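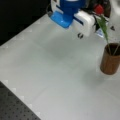 etent-place

Perception and control stack for stem insertion on a two-arm cell

Version note: 2022-07-17. This README covers the planner, the perception nodes and the recording format. The low-level arm driver is in a separate repository, etavo-drv, and must be built first.

Scope

The task is fixed. One or more stemmed flowers go into an upright vase standing on a light tabletop. A run passes when every stem crosses the rim plane and the vase stays upright. Anything else is a fail, including a stem that leans on the outside of the vase. Etent does not sort flowers, does not choose arrangements and does not handle clear glass. The only vase profile shipped is vase_brown, a plain cylinder with a dark opening.

Nodes

etent_rim
Fits an ellipse to the vase rim and publishes rim center, normal and inner radius. The dark interior of vase_brown gives a strong edge against the rim, so the default threshold is set high. Lower it for vases with a pale interior.

etent_stem
Segments the stem as a polyline and reports bloom end, cut end and curvature. Leaves are masked out before the fit. If a leaf covers more of the stem than leaf_cover_max allows, the node returns NO_FIT and the planner asks for a new view. It does not guess the hidden part.

etent_plan
Takes rim and stem messages and returns a grasp pose, a lift and an approach. The approach axis is tilted from the rim normal by tilt_deg. A straight vertical approach puts the finger over the opening and blocks the overhead view at the point where it is needed most.

etent_guard
Watches wrist torque and stops both arms on contact above the limit. It runs as its own process and keeps running if the planner dies.

Parameters

tilt_deg: 11
Larger values clear the view but push the stem against the near wall of the vase.

max_retry: 3
Counts grasp attempts per stem. After the last one the run is logged as failed and the arms go to the park pose.

settle_ms: 300
Wait between release and the final check. Artificial stems spring back after release, and a shorter wait produces false passes.

plan_timeout_ms: 3000
Applies to each call, without carry-over between retries.

Coordinate frames

All poses are in table_base, with z up and the origin at the calibration mark. Wrist camera poses are stored relative to the flange and converted when the log is read. Logs made before the December release used the flange pose for both arms and have to be passed through etent_convert once. Running the converter twice corrupts the poses – it does not check for an earlier pass.

Recording

Each run is a directory with joint states, camera streams, planner messages and a result file. Streams are aligned to the joint state clock. Dropped camera messages are left as gaps and are never filled. The result file holds one word, pass or fail, and an optional reason code:

R1 stem not fitted
R2 grasp lost during lift
R3 stem outside rim
R4 vase moved or tipped
R5 guard stop

R3 is the code to look at first when tuning. It usually points to a bad rim normal, and the planner settings can be left alone until that has been ruled out. Replay the log with etent_rim alone and compare the published normal with the table normal.

Stem lying on the table

A tulip lying flat is the harder start state. The bloom and the splayed leaves sit close together at one end, and the bare part of the stem is thin and nearly parallel to the surface. The grasp is placed on the bare part, outside the leaf mask, with the fingers closing across the stem. A second stem at the vase is treated as an obstacle until the planner is told otherwise with include_placed.
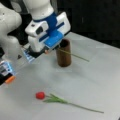

Tsuchiya, in the issue tracker, asks whether include_placed should be on by default, since a stem that rests across the vase can shift when the next one is brought in, and the planner then works from a stale polyline. The setting stays off for this version. With it on, every placed stem is refitted before each approach, and planning often hits the timeout on the smaller machine. Users who see repeated R3 on the second stem can turn it on per run:

etent run --vase vase_brown --include-placed

The same thread proposes a check of the rim plane from a second view. A branch exists (rim-two-view) and builds, but it has no tests and is not supported.

Known problems

The stem fit may merge two crossing stems into one polyline when they meet at a narrow angle inside the rim. The reported curvature is then too high, and the planner rejects the pose. Moving the view to the side separates them.

Soft shadows at the base of the vase can be picked up as part of its outline. Set base_trim to ignore the lowest band of the fit.

The export tool for the Bisex log viewer writes reason codes as plain text. The viewer sorts them correctly but cannot filter on them.

Both arms share one park pose file. Editing it while a run is active has no effect until restart.

Build

Build etavo-drv, source its setup file, then run make in the top directory. Run make check before connecting to the arms. The checks use recorded messages only and send no motion commands.

License terms are in LICENSE. Bug reports need the run directory, the parameter file and the output of etent version.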